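Brestden Help Board > Home and Kids > Play Spaces

How do you mark off a play kitchen table so things get put back?

Posted by Morgan

We have one long table for pretend cooking at our play group and I'd like each thing to have its own spot. Right now it all ends up in a heap at one end by 2 in the afternoon. I was thinking of covering the table with brown paper and putting down blue tape to make squares. Has anyone done this? How big should the squares be, and does the paper hold up? I don't want to use anything that will leave glue on the table. The pieces are a cutting board, a toy knife, play fruit, a tray and a plastic bin.

6 people found this useful

Skudix

We did ours with blue masking tape on brown paper and it was fine. Cover the whole table first and pull the paper flat before any tape goes down. Run the long lines first, then the ones going across them.

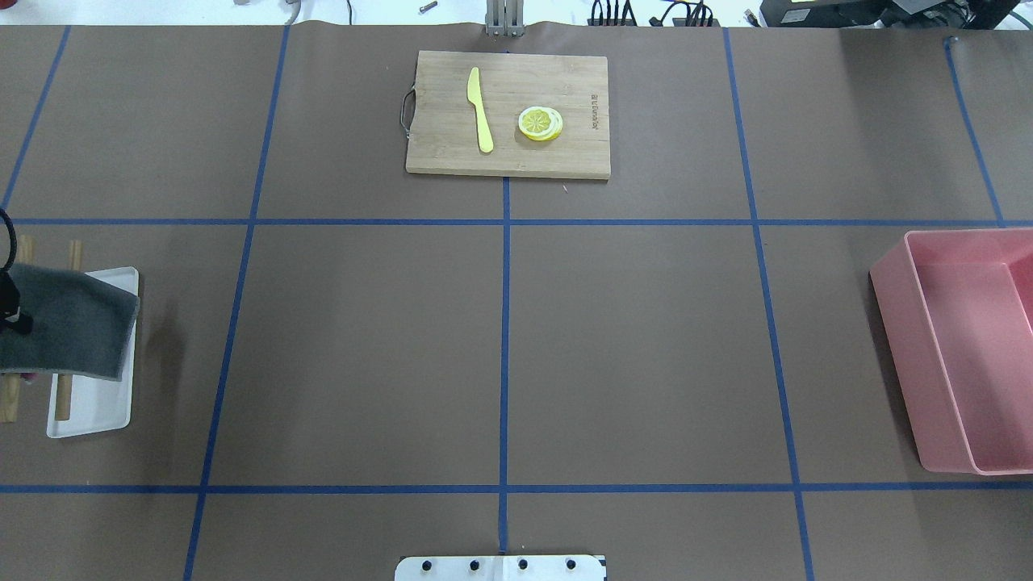 Make the squares bigger than you think you need. I started with small ones and the cutting board sat over two lines, so no one could tell which square was its home. I pulled it all up and measured the board first the second time. Leave room for a hand on each side.

The knife and the lemon slices live on the board, so they don't need a square of their own. Fewer squares is easier for kids to remember. The paper will crease and the ends like to curl up. I fold the ends under the table and tape them there. A roll lasts us a long time - we put down a new sheet every June and patch it in between.

Morgan

Thanks. I'll measure the board before I buy tape.

Skeltness

just use placemats. tape is a pain to get off

One more reply

The bin is the part most people get wrong. If it goes at the far end, kids throw things at it. Put it near the middle where they can reach it from either side, and keep the board and the tray in squares farther back.
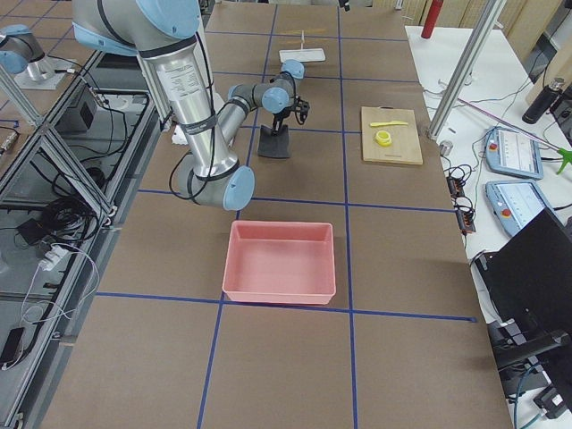 Katalin Győri
Play room coordinator, member of this board

An empty bin at the start also helps. Everything begins out on the table in its place, and the bin is only for cleanup. When the bin is for storage too, things get buried in it and you are back to a heap.

For the size, our table is 760 mm deep and I made the squares about 21 cm across for the small things. The board and bin got more space. Skeltness is right that old tape is hard to get off, but if it is stuck to the paper and not the table it comes away with the sheet. Check under the ends where you folded it.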